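Quick one tonight, kid's asleep and I have maybe 20 minutes. So the Bozkurt crane set finally got finished. 300 pieces. Box says 4 and up — sure, if you hide the gear bag first. Zübeyde built the cab by herself, then took it apart, then wanted me to build it back exactly teh same.

Pieces grip well. Wheels are a bit stiff. The string for the hook is too short, I swapped in some kitchen twine and its fine.
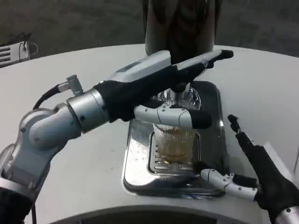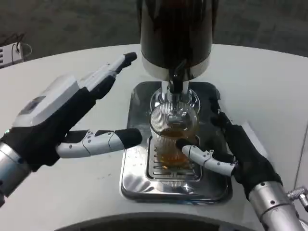
The drinks dispenser and its shiny tray, on the white table

Next up is the Orkley fire boat, which Sinan says has better instructions. We'll see. Stickers go on last this time!! Anyone got a spare gray hinge for the crane? Ours went under the fridge I think. Leave a comment.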